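Robot hands coming to our snack tray line. What happens to the packers?

Posted in Work & Shop Floor, 8 February 2019
292 views

trayside_lead

Hi all, long-time reader, first post. I lead a small crew at Stekum. We put together refreshment trays for meetings and waiting rooms: round tray, a few wrapped snacks, a card, off it goes. It's hand work from start to finish, and most of my people have done it for years.

The owners have been talking with a company called Riltora about a two-armed setup with real fingered hands that would take over part of the tray loading. I got to see the thing at work and I'm still buzzing! I went in expecting one of those suction cup pickers and got something with knuckles instead.

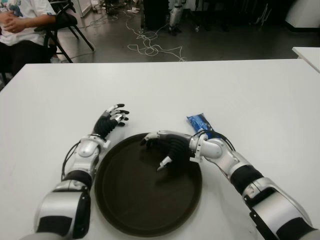 Page 1 of 2

So the plan (as far as I've been told) is two tables to start, with the arms doing the plain wrapped items and my crew doing the mixed trays, the fragile stuff and the final look-over. We ship 1,151 trays in a normal week and August is when it goes crazy, so the owners want everything settled well ahead of that.

I'm excited, I really am. My wrists are excited! But my crew keeps asking me things I can't answer. Will there be fewer hours? Who has to fix it when it drops a snack? Do they need to learn computers? One of my best packers asked whether she'd be "babysitting a machine," and I didn't have a good reply for her.

If you've lived through something like this, what changed for the people on the floor? And what should I be asking for before we sign anything?

bench_and_belt
Member, 164 posts

Oh, I love this question. We went through it at a pharmacy supply packer, eight people on the bench when we started. Different machine, same nerves.

First thing, your packers know more than they think they do. A wrapped snack is a pain to pick up. The wrapper is slippery and crinkly, it slides when you push on it, and the crimped ends stick out and catch on everything. Your people deal with all that without a thought. Someone has to put it into words for the folks who set up the arms, and the best person for it is whoever has handled the most wrappers.

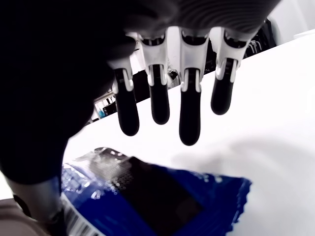 In our place that ended up being a paid role. Two of our packers spent part of each shift with the setup crew, saying things like "come at it from the flat side" and "don't pinch the end, it'll pop open." They had a ball. One of them now trains new hires on both the hand bench and the machine bench, and she got a raise out of it (a small one, but she'd want me to mention it).

About the hours: ours stayed the same for the first year, but I would not take that on faith. Get it in writing. Ours was one page, plain words, signed by the owner, and it said no one's hours would be cut because of the machine for twelve months. It did more for the mood than any of the pep talks.

The babysitting worry is fair too. Standing and watching a slow machine is worse than packing, I've done both. We rotate, so you get one stretch at the machine, then back to the hand bench with your friends. Please ask for rotation from day one! It's much harder to get once people have been parked in a spot.

Some things I'd ask for up front:

Who stops the machine, and can every packer do it without asking?
What happens to the count when it's down? (You don't want your crew blamed for a slow morning.)
Which wrappers has it been tried on? Not just one kind, all of yours. Bring a box of them along.

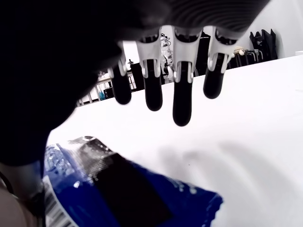
On that last one, lay your samples down every way they might land. Barcode up, barcode down, crooked, half under another one. Our supplier switched to a shinier wrapper and we had a whole week of head scratching. I'd also find out who pays for the setup time when a new snack gets added, as you'll be adding new snacks forever.

And no, your people don't need to "learn computers." Ours learned one screen and a stop button. The ones who wanted more got more.

quiet_forklift

We have an Abubakar arm on palletizing. It's fine. It's loud. Get the noise number before you buy. Mine broke down a lot the first winter and then it quit doing that. Can't speak to the finger kind.

vomureo_dayshift

I'm at Vomureo, on the packing side, so this is the view from the person whose job it was going to "help." I was grumpy going in! What won me over was getting to stand there and watch it and ask every dumb question I had. Let your whole crew do that, and don't only send the leads. People were a lot less worried once they'd seen it up close.
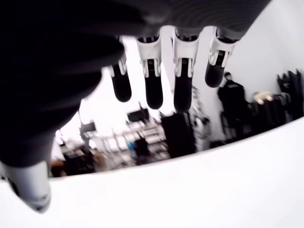 Page 2 of 2

What changed for me day to day: less reaching, more checking. My shoulder feels better. I do miss the rhythm of packing a full run, and I talk to my neighbors less, since the tables got moved farther apart to make room. So if you have any say in the floor plan, fight for keeping your people close enough to chat. I never would have thought to ask for it.

Also the job title. They wanted to call us "attendants" and we said no thank you. We're packing technicians now and the pay grade moved up with it. Worth bringing up early, while everyone's in a good mood about the new equipment.

trayside_lead

This is wonderful, thank you! I'm taking the one-page letter idea and the rotation idea straight to the owners, and I'm going to ask if the whole crew can go see it. The table spacing hadn't crossed my mind at all. I'll bring a box of every wrapper we use, including the awful ones.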